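# Skekadby Club Ownership Records

The Skekadby dataset lists changes of ownership at professional sports clubs over 18 seasons. It is maintained by Ollia and covers 7 leagues.

## Contents

Each row gives the club, the seller, the buyer and the date of league approval.
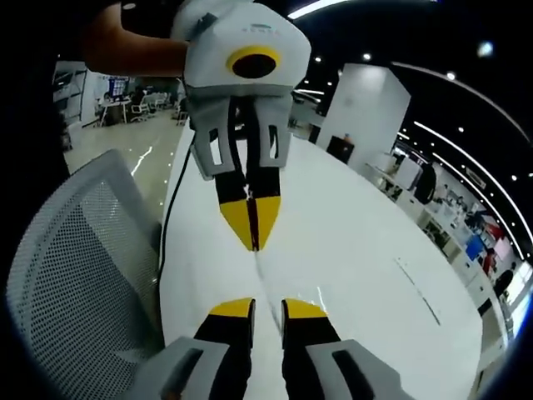
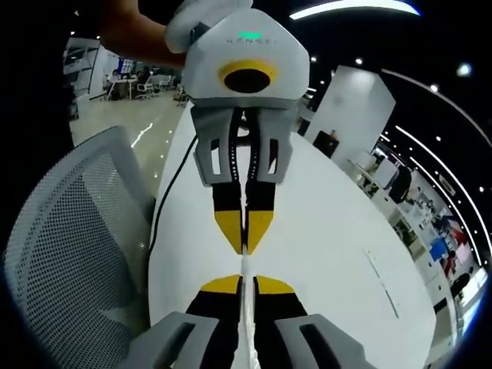
*Hand-held grippers with yellow fingertips.*

## Known gaps

Sale prices are missing for 16 clubs. Minority stakes are excluded.

Last updated: Jan 24, 2026

3 shares | 0 comments

We use cookies to improve this site. Accept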